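Kitchen corner notebook, December
Bench: the gray counter by the white wall
Started 4:30 in the afternoon, written up over cold noodles

OK, so the small electric pot again. I said last month I'd write down how we keep this corner and then I wrote one line and a grocery list, so I'm doing it properly now while I still remember what annoyed me.

First, lids. We have too many lids! I went through the Jurholm cupboard (the tall one, the one with the door that swings back at you) and pulled out every glass lid I could find, and half of them don't belong to anything we still own. I've put a strip of masking tape on the shelf for the keepers. The orphans are in the Brirnley box under the sink, and if no one claims them by the end of the month I'm taking them to the swap shelf downstairs.

The big clear one with the shiny ring on its knob stays. I like that lid. It's wide enough to go over nearly anything on the counter, and you can see what's under it without picking it up, so it's turned into the default cover for whatever got set down in a hurry. It does show every fingerprint, though, and I've given up on paper towels for it. A microfiber cloth with a drop of vinegar works better, going in circles from the knob out, and then a dry one straight after.

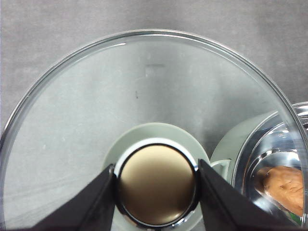
Clear glass lid, pale green mug underneath. Smudges on the glass, lower left.

Tightened the knobs while I was at it. Most of these have one screw coming up from the underside and it works loose over time, and then the knob spins in your fingers and you get that horrible little clink. Quarter turn, stop as soon as it grips. Somebody overdid it on one of the small lids last year and we lost the lid. I put the stubby screwdriver back in the drawer with the can opener, please leave it there, I've bought two of them already.

Now the pot. Things I keep having to tell people, so I'm telling the notebook:

It goes on the left of the counter, with the handles out to the sides. Not shoved up against the wall, I want some air behind it when it's steaming. The lid goes on with the vent clear, meaning no towel draped over the top, I don't care how nice the towel is. Dial back to off before you unplug.

Ran the soup in it (the Subramaniam recipe, the one on the yellow card with the turmeric thumbprint). Up to 12 minutes on the card for the lentils after they come to a boil, but I went longer, I always do, I like them falling apart. Used 830 ml of water and should have used a bit more. It thickened up a lot as it sat and by the time I got my bowl it was closer to a spread. Very good on toast, to be fair. I've penciled a note on the card.

Cleaning the pot: let it cool, fill it with warm water and a squirt of soap, walk away. Everybody wants to scrub right off and that's how the last one got scratched up inside. Soft sponge only. Wipe the outside with a damp cloth, then go around the metal band at the top with your fingernail under the cloth, that's where the drips dry on. The base doesn't go in the sink, ever. I wrote this on the cupboard door too.

Dish rack is staying back by the wall, off to the right of the pot. I tried it up front for a while and kept catching my sleeve on the uprights. Back there it's a longer reach but the counter in front of it is free for chopping, and I'd take the chopping space any day.

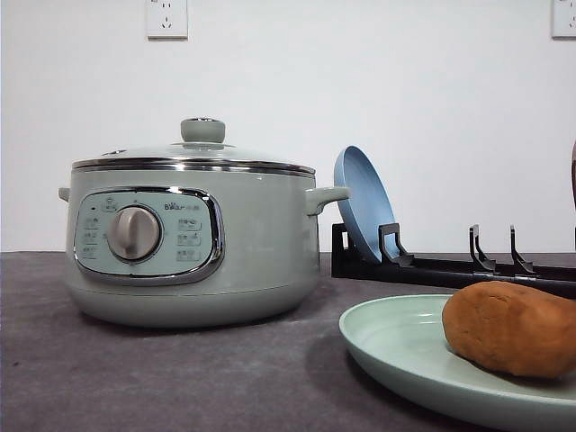

Can the glass lid go in the dish rack while it's still hot?
Let it cool on a folded towel first, then wash it and stand it in the rack. A hot lid under a cold tap can crack.

Other bits. The Hustuditz shelf brackets arrived and they're the wrong depth, so the spice jars are living on the windowsill until I sort out the return. The cumin is nearly gone. I also weighed the big rice tub because I was curious, 3000 g with the tub, so we are fine for rice and can everyone please stop buying rice.

The mugs: I'd like the green ones kept together on the lower shelf, handles all pointing the same way. I know, I know. It makes me happy and it takes a second.

Still to do: new sponge, tape label for the lid shelf (the marker died halfway through the word), try the soup with a full liter, and find out whether the little steamer tray fits inside the pot or if I've been remembering a different tray this whole time.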